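**Two-handed demos: does anybody's data survive a change of room?**

**gunhild_n** – August 10, 2024

I've been asked to write something positive for our people at Gasano about collecting demonstrations with hand-held grippers. I'm struggling with the positive part.

The promise is that you skip the robot while you collect. A person picks up a pair of grippers, does the job by hand, everything is recorded, and the robot learns from it later. We now have 3484 episodes of sorting and handing over small items. On the rig in our own room the trained policy does the job well enough to show visitors. We carried the same rig down the corridor to the Grímsdóttir workshop, which has a darker floor and different lamps, and it reached for the wrong place over and over.

Preseck's answer, when I asked, was "collect more". They sell the collecting, so I can't say I was shocked.

Our room, with one of the grippers in the foreground:
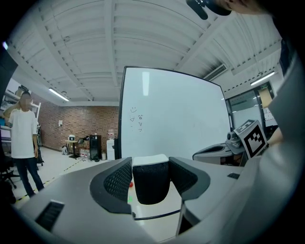
My complaint is with how we count. The monthly report has one big number in it, and the number is episodes. An episode where someone does the same move from the same spot as the last one counts just as much as one where they had to think. I went through a batch of 200 and I'd have been hard pressed to tell most of them apart. If I were paid by the episode I'd do exactly the same.

So has anyone got a result from a room the policy had never seen? I don't want the demo reel.

---

**rbajpai**

Ramesh here, I ran collection at a previous place. You're being a bit harsh on the method and not harsh enough on the plan. Hand-held grippers are the cheapest way there is to get varied data, precisely because you can put them in a bag and walk out of the door. If all 3484 come from one room, you paid for a portable tool and then didn't carry it anywhere.

We had 1000 episodes from a mix of kitchens and offices and they beat a much bigger set from a single lab. Same task, same model, same training settings.

---

**gunhild_n**

> you paid for a portable tool and then didn't carry it anywhere

Fair. I'd still like to know what "beat" means. Tested where, by whom, and did the people testing know which policy was which?

---

**rbajpai**

Tested in a flat neither set had touched. And they knew, I'll give you that. It wasn't a blind test.

---

**asdis_lauritsen**

Then I don't think it counts for much. I've watched people reset the table ever so slightly nicer for the policy they like. I've done it myself and only noticed on the recordings.

I also don't buy that rooms are the whole story. Half of our bad episodes had nothing to do with the room. The tracking jumped when somebody turned their wrist too far, the replay put the gripper several centimetres off, and the episode went into training anyway as the job was marked "done". Gunhild, does anyone replay yours before they go in?

---

**gunhild_n**

Stelodico does an automatic check and gives each one a pass or fail. I've no idea what it looks at. I asked for the rules and got a brochure.

---

**laerke_th**

I do the actual waving about, so a view from the other side of the grippers.

You get into a groove. By the end of a shift my hands do the task without me, and those are the episodes the check likes best – smooth, quick, nothing odd in them. The ones from my first hour, where I fumble and have to go back for something, get failed for being too long. I'd have thought a robot could learn more from seeing a fumble put right. Nobody on our side has tested it, so take it as a hunch.

What it's like from where I stand, grippers up and about to begin:
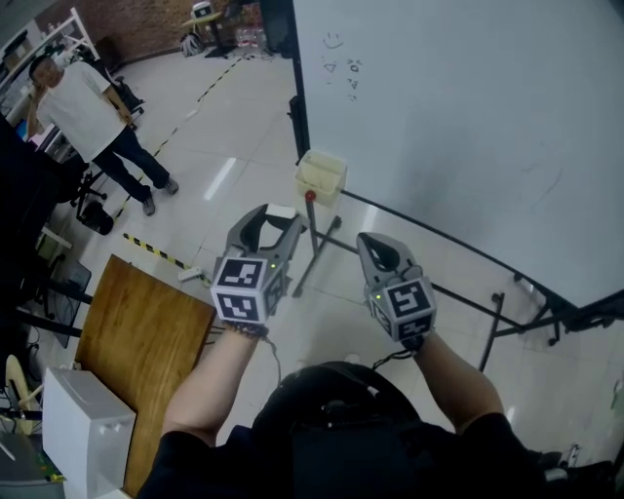 Do you keep the failed attempts?

We keep them in a separate folder with a short note on what went wrong, and they are left out of training unless somebody asks for them.

In all my time at it, one person has asked. That was Auður, last December, and she wanted them for a slide.

The other thing is that I can feel things through the grippers that never get recorded. When something starts to slip I squeeze harder, and all the file has is the fingers closing a touch more. Whoever trains on it has to guess why I did it.

---

**auður_z**

It was a slide, guilty. But I did train on them afterwards. I added the recovered fumbles back in (only those where the item ended up in the right place) and left out the complete failures. In our own room it made no difference I could measure. With the objects shifted it looked better, over too few trials for me to put my name to it.

I disagree with Lærke on the groove, though. Consistent episodes are easier to learn from. If five people each do the move in their own style, the policy can end up doing something halfway between them that works for no one. I'd vary the room and the objects and keep the hands boring.

---

**laerke_th**

Keeping the hands boring is how you get one person's habits copied into a robot with a different reach from hers. I'd want at least two of us on every task.

---

**auður_z**

Two I could live with.

---

**rbajpai**

Gunhild, if you want something cheap to try, hold collection for a bit. Take 200 of your existing episodes at random and train on those alone. If the small set does as well at home and as badly down the corridor, you'll know the rest bought you very little, and you can put that in the report.

---

**gunhild_n**

That I can do without asking anyone for money. I'll have Ásdís's point in mind and get someone from Grímsdóttir to set the table, without telling them which policy is running.

I expect it to come out the way Ramesh says, and I expect to be told to collect more all the same. I'll post the numbers either way, including if I'm wrong.

---

**asdis_lauritsen**

Replay a few by hand first. If the tracking is off in the random 200 you'll be comparing rubbish with a larger amount of rubbish.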